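Cards, and why I've gone back to them

8/30/22

Quick one before I have to go and get the bus. Been meaning to write this for weeks and keep not doing it.

So I've started sending cards again. Proper ones, in the post, with a stamp. Birthdays mostly but also thank yous and one get well soon, and one which was just hello. I stopped when we moved to Flinport. Lost the address book in the boxes, told myself I'd sort it, didn't. Then everyone's birthday was in my phone and it was so easy to tap a cake and a balloon and be done with it. Did that for years. Felt fine at the time.

What changed was my own birthday, back in November. Loads of messages, all lovely, all gone by teatime. And 2 cards. One from my aunt, who has never missed, and one from the dentist. I put them both up. The dentist one stayed on the shelf until Christmas, I got quite fond of it.

Anyway. Aunt's card had a whole page inside about her knee and the neighbours' extension and a film she'd hated. Nothing important. I've read it more times than I've read anything on my phone this year.

So I thought right, do that.

First problem, cards are dear now. When did that happen? The shop on Henero Street wanted silly money for one with a badger on it. Nice badger, but no. So I make them, badly. Plain folded card or paper, something stuck on the front or nothing at all if I'm in a rush (usualy in a rush). Coloured paper does most of the work. If it's a good strong colour you can get away with writing a name on it and leaving it there.

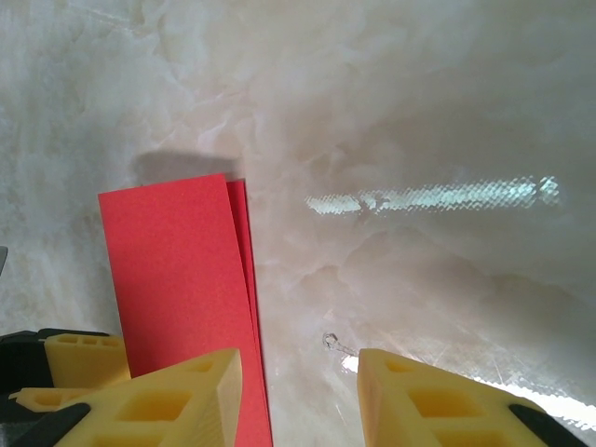
Second problem, addresses. I had to ask people. Felt odd, like I was about to turn up on the doorstep. Some of them asked why and I said wait and see, which made it worse. But I've got them all in a notebook now, in pencil, because half my friends rent and move every year. My cousin is on her third line already.

Third problem is what to write and this is the one I still struggle with. You sit there with the pen and your mind goes blank. "Hope you are well." Awful. What I do now is pretend I'm already halfway through a conversation. Start with the thing that happened today. The bus broke down, the cat was sick in a shoe, the Buvov bakery has stopped doing the seeded rolls and I am in mourning. Then happy birthday at the end. Nobody has complained so far.

I try to do 20 minutes on a weekend morning, with tea, before anyone else is up. Whatever gets done gets done. If I miss a birthday I send it late and write LATE on the envelope in big letters – people seem to like those best.

Handwriting is terrible, by the way. Mine was never good and years of typing have finished it off. Hand aches after 8 lines. It's getting better though, slowly, and I've bought a pen I like which helps more than it should.

And they write back! Not all of them, and I'm not keeping score. But Orakzai's, the corner shop where our parcels go, now know me as the one who gets letters as well. There was one from a friend I used to share a house with, four sides, both of us had thought the other one was cross about something. Neither of us was. All that time!! I had a bit of a cry in the kitchen and then put the bins out.

Not going to tell you to throw your phone in the sea. I still send the cake and balloon if I've forgotten till bedtime. But if you've got a stamp in a drawer somewhere, and there's somebody you haven't spoken to in a while, you could do worse.

Right, bus. Need to post teh one in my bag on the way, it's for my aunt, her knee's playing up again.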